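Abhishekam timing and ticket at a hill temple with a short sanctum window

Posted in Temples and Pilgrimage by Pladonau
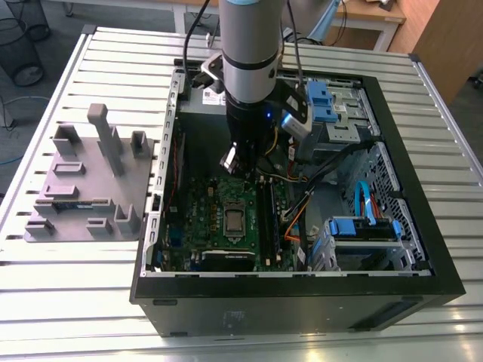 Bouzid
Which counter did you ask at? The office by the lower gate sells only archana slips. Abhishekam slips come from the upper office, and it closes before the noon puja.

Pladonau
Upper office, in July. They told me the morning abhishekam is for the utsavar and the main deity gets oil only. The board outside lists milk and sandal for both. I want to know which is correct, and whether a family can sit inside the ardha mandapam during it. We will be climbing with my mother, so I need the start time too.

Zoreton
Both are correct for different days. The mulavar is a stucco figure, so water and milk are never poured on it. It receives a coat of herbal oil (thailakappu), and while the coat is drying the sanctum is screened and only the face is shown. All liquid abhishekam goes to the bronze utsavar in the front hall. The board was painted when there was one combined slip and has not been corrected.

Start time is 6 a.m. The slip is 600 rupees and admits 3 people. Seating is in the maha mandapam, behind the rope. The ardha mandapam is for the priests and the reciters.

There are 57 steps from the lower gate to the flagstaff. The ramp on the north side joins above the tank and avoids most of them.

Bouzid
Slip was 60 when I went, but that was archana. Carry your own flowers, the stall opens late.

Hullico
It depends on the agama the temple follows. In a Vaikhanasa temple the order of substances is fixed, and the office cannot change it for a sponsor. In a Pancharatra temple there is a little more room on festival days. Ask the priest and not the office. Also confirm the star of the day, as on Tiruvonam the abhishekam moves to after the procession and the 6 a.m. slip is not sold.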